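Filed under: Spaceflight / Suborbital

Ruan Sibiya
1/ Notes on the Lidalo cabin pressure test, now that the summary is out. Lidalo plans suborbital passenger hops from Prundside. The test article was the full cabin shell with seats, no engine, no crew.

2/ The cabin was held at flight pressure for 770 minutes. A passenger flight lasts a small fraction of that. The long hold is there to expose slow leaks at the window seals and the hatch.

3/ Leak rate stayed inside the limit for the whole run. The hatch seal did better than the windows. Window 2 had the highest rate of the set and is being reseated before the next hold.

4/ Cycle testing is separate. The shell has to go up and down in pressure 3000 times before Lidalo will sign off on reuse. They stand at 2000. The remaining cycles are scheduled for September.

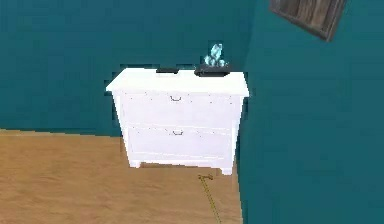

5/ SEATS
The recline mechanism is supplied by Siston. On ascent the seat is upright, on reentry it lies nearly flat so the load goes through the chest. The actuator has a manual release under the left armrest.

6/ Open item: the release takes more force than I would like for a passenger in gloves. Siston has a longer lever in work. No mass figure yet.

7/ WINDOWS
Three panes each. The inner pane carries no pressure load unless the middle one fails. The outer pane is there for heat and scratches.

8/ Delaunay, the second vehicle, gets the same windows with a wider frame. That changes the bolt pattern, so the seal results above do not carry over. It will need its own hold test.

9/ Not covered in the summary: cabin temperature during coast, CO2 removal with every seat filled, and noise at engine start. I have asked for all of them and will add to this thread when I get numbers.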